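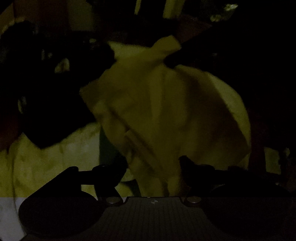 Pale cloth in low light, pinched at one corner.

Lusik Word Archive: progress report to the Drelard Fund
04/07/2023

Where we are

The application promised 1000 headwords of spoken Lusik by the end of June. We have 1090. Before the Fund sends flowers, we should add that 261 of these are words for rain, mud, or the state of a road after both, and that the editors disagree on how many of them are separate words. The speakers don't disagree at all. They say every one is different and that anyone who has walked to Torine in spring would know it.

Interviews

We have finished interviews in seven villages. The eighth declined, on the grounds that the people in the seventh talk wrong and that our recordings would now be spoiled. We have left the invitation open.

The questionnaire borrowed from the older Prieto survey was dropped early on. It asked speakers to translate single words from a list, and most found this rude. Stories worked much better. One long tale about a miller who marries a fog gave us more verb forms than a month of lists, along with several remarks that will need a usage label.

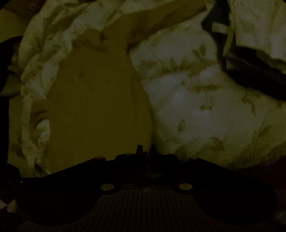 Transcription is behind. An hour of tape takes a trained student most of a working day, longer if two cousins are talking at once, and in Lusik two cousins are always talking at once. We have moved some travel money into student hours, as the Fund allowed in its last letter. The travel line can stand it. The bus to Torine is cheap, when there is one.

Spelling

Still unsettled. The church spelling has too many letters and the school spelling has too few. The draft entries use the school version with the church version in brackets, so both sides have something to complain about in writing.

Next period

Finish the transcripts from the upper villages. Send sample pages to the speakers for correction and allow plenty of room in the margins. Decide about the rain words. We are also asking to move the printing date back by one term, and the revised budget is attached with the usual receipts, including the one for boots.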